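ぬか床と浅漬け、うちの台所のやり方

ぬか床の話をブログに書くと、いつもより長いメールが届きます。みんな一度は床をだめにしたことがあって、その話がしたいんですよね。わたしもやりました。二回。一回目は真夏に実家へ帰っているあいだに常温で置きっぱなし、二回目は水抜きをさぼって、ふたを開けたら表面がびっしり白くなっていたとき。というわけで、うちで今やっていることをまとめておきます。正しいかどうかは知りません、うちではこれで続いています、という程度の話です。

まず容器。うちはホーローです。以前はプラスチックの保存容器を使っていたんですが、においが移って、ほかの用途に戻せなくなりました。今のはVirkerという小さな雑貨屋で見つけたふた付きの四角い容器で、冷蔵庫の下の段にぴったり入ります。丸い容器は見た目がかわいいけれど、きゅうりを寝かせると端がつかえます。四角がおすすめ! 深さは、手を入れて底まで届いて、手首が汚れないくらいがいいです。深すぎると混ぜるのがおっくうになって、そのうち混ぜなくなります(経験者)。

ぬかは生ぬかが手に入れば生ぬか、なければ炒りぬかで十分です。塩はぬかの一割ちょっと。水は一度沸かして冷ましたものを少しずつ入れて、ぎゅっと握ると指のあいだからにじむくらいで止めます。味噌ぐらいの固さ、と母は言いますが、うちの味噌はゆるいのであてになりません。昆布をひときれ、唐辛子を二本、あれば干ししいたけ。そこへキャベツの外葉や大根のしっぽを捨て漬けにして、毎日替えます。最初の数日はただのしょっぱいぬかのにおいで、不安になりますが、そのまま続けてください。

混ぜ方は、上のぬかを底へ、底のぬかを上へ。ぐるぐるかき回すより、ひっくり返す感じです。夏の常温なら朝と晩の二回。冷蔵庫に入れているなら二、三日に一回でも平気です。わたしは朝のコーヒーのお湯を沸かしているあいだに混ぜます。お湯が沸くころにはちょうど手を洗い終わっています。最後に表面を平らにならして、ふちについたぬかを清潔なキッチンペーパーでふきとる。これをやるかやらないかで、カビの出方がずいぶん違う気がします。
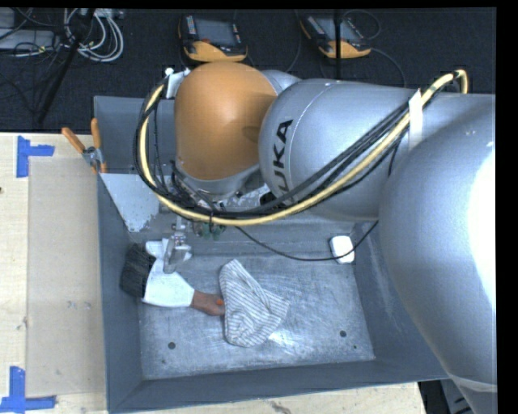 ぬか床を混ぜるのは素手に限る、手袋では味が出ない、とミドリガメさんからコメントをいただきました。おばあさまの代からずっと素手だそうです。うーん、気持ちはわかります。わかるんですけど、わたしは冬になると指先が割れるので、十二月から春先までは使い捨ての手袋です。あの塩気が割れたところにしみると、本当に飛び上がります! 味の違いは、うちの家族は気づいていません。夏は素手でやっているので、一年の半分はミドリガメさん派ということで許してください。

さて、水っぽくなってきたとき。野菜から水が出るので、これは避けられません。うちではまず、表面にくぼみを作って一晩置きます。たまった水をペーパーで吸いとって、まだゆるければ乾燥大豆をひとつかみ。大豆は水を吸ってふくらんで、そのまま漬物として食べられるのがうれしいところです(食べる前に火を通してください、生の豆なので)。それでもだめなら足しぬか。ぬかを足したら塩も足す、ここを忘れると酸っぱさが一気に進みます。わたしは忘れないように、ぬかの袋に塩の量をマジックで書いています。

酸っぱくなりすぎたら、粉からしを小さじ一杯。卵の殻を入れる人もいますよね。うちでもやっていて、薄皮をはがしてよくゆでて、乾かして細かく砕いたものを少し入れます。砕き方が粗いと、きゅうりを食べたときにじゃりっとします。すり鉢で、もういいかなと思ってからもうひとがんばり。

表面がうっすら白いのは、たいてい産膜酵母なので、少しなら混ぜこむ、厚ければ取りのぞく、でやっています。青や黒やピンクのふわふわしたものが出たら、うちは迷わず全部捨てます。もったいないけれど、おなかのほうが大事です。

野菜の話も少し。きゅうりは両端を落として、塩をまぶして板ずりしてから。冷蔵庫のぬか床なら、夜に入れて次の日の夕飯にちょうどいい漬かり具合です。なすは色が命なので、塩とみょうばんをこすりつけて、ヘタのまわりまでしっかり。にんじんは縦半分、かぶは四つ割り。変わり種ではアボカド(かためのものを半日だけ)と、ゆで卵。ゆで卵は酒のつまみにすごくいいです。

去年、商店街のはずれのJaleoというスペイン料理の店で、オリーブと一緒に小さなピクルスが出てきて、それがあんまりおいしかったので、家で浅漬けにオリーブオイルとこしょうをかけてみたら大当たりでした。セロリでもパプリカでも合います。浅漬けは野菜の重さの2%の塩でもんで、袋の空気を抜いて40分。急いでいるときはお皿を二枚重ねて重石がわりにすれば、もう少し早く食べられます。塩は目分量でもできますが、はかると失敗がぐっと減りますよ。

はかりといえば、うちのは Drilar の古いキッチンスケールで、電池のふたがなくなってテープで留めてあります。買い替えようと思いながら、ちゃんと動くので、そのままです。容器をのせてからゼロに戻すだけなので、漬物にはこれで不足なし。先週キャベツ半玉をはかったら、芯を取ったあとで524グラムでした。塩は小さじ二杯弱です。

旅行のときは、3日くらいなら冷蔵庫に入れてそのまま出かけてしまいます。一週間を超えるようなら、野菜を全部出して、表面に塩を薄く敷いて、ラップをぴったり貼ってから冷蔵庫へ。帰ってきたら塩の層をすくって捨てて、捨て漬けから再開です。もっと長く休ませるなら冷凍。袋に平たく入れておくと場所をとりません。冷凍から戻すときは冷蔵室でゆっくりと。戻したばかりのころは香りがぼんやりしていますが、捨て漬けを4回もすれば、だいたいいつもの調子になります。

手についたにおいは、せっけんの前にお酢を少したらして水ですすぐと、かなり落ちます。ステンレスの流しをなでるといいという話も聞きますが、うちでは気休めくらいの効き目でした。冷蔵庫ににおいがこもる人は、容器ごと大きめのポリ袋に入れて、口を軽く折っておくだけでもましになります。

質問が多い「漬けすぎた古漬けをどうするか」ですが、うちは細かく刻んで水に放して、ぎゅっとしぼって、しょうがと混ぜてごはんにのせます。チャーハンに入れてもいいし、タルタルソースのピクルスがわりにもなります。タルタルにするときは、マヨネーズを入れる前にもう一度水気をしぼってください。

次は梅干しの塩抜きのことを書くつもりです。容器の大きさを知りたいという方がいらしたので、それも次のときに、はかって載せておきますね。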